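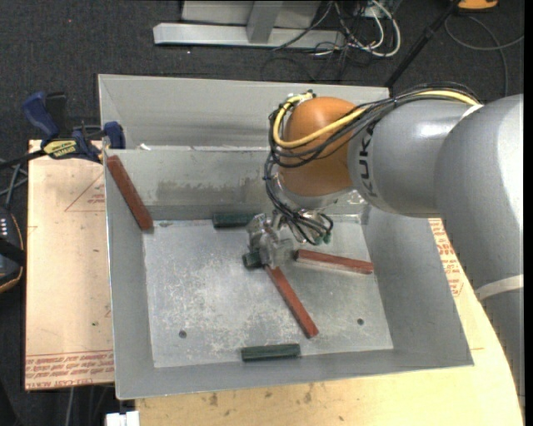
Most of this month has gone into the cables. The arm has been bolted down in the shared workshop at Tadasmont since April, and it moves when I tell it to, but every time I add something at the tool end I have to find another path for another wire. I'm up to the point where the bundle over the wrist is thicker than I'd like.

The trouble is the last joint. It turns a long way in both directions, and anything strapped too tightly gets pulled. Anything too loose catches on the rim of the bin. I ended up leaving generous loops beside the orange wrist and keeping the software limits well inside what the joint can do. It costs me some reach in the corners. I can live with that for now.

For anyone who hasn't read the earlier posts, the job is simple to describe. There are long red-brown bars and ridged green blocks in a metal bin, and I want the arm to pick them out one at a time, in any order, however they've landed. I call the project Zindix, after a typing mistake in the first config file that I never went back to fix.

The bars are harder than the blocks. A bar lying in the open is fine if you grab it near the middle. A bar leaning up a side wall is another matter. The gripper has to come in at an angle, and then the body of the wrist wants to be where the bin is. My planner throws out most of those grasps, so the leaning bars get left until last, and then they get left altogether. I've started writing a nudge move that pushes the top end sideways until the bar drops flat. It isn't finished.

The bare metal floor causes its own problems. Galvanized sheet throws back the overhead lights, and the depth readings go patchy wherever there's glare. Malachy Duggan, who has the bench beside mine, suggested painting the inside matte grey. I may do it, but the gripper would scrape the paint off soon enough. Moving the lights was cheaper, so I tried that first and the patches got smaller.

Bin position matters more than I expected too. If it shifts by a few millimetres partway through a run, the wall model is wrong and the fingers touch metal. I've got a clamp on the board next to it, and I check the position before each session with a square. A proper fixture is on the list.

I did a long run last week and logged 280 attempts before I stopped to go home. I haven't sorted the failures yet, but 2 of them were protective stops with the fingers against the wall. I'd like to reach 2,000 attempts before I change the gripper, so that I have something to compare the new one with.

Next jobs are a bracket to lift the black cables clear of the rim, new strain relief for the small connectors under the flange, and the nudge move. The bracket is drawn and I'll cut it when the saw is free.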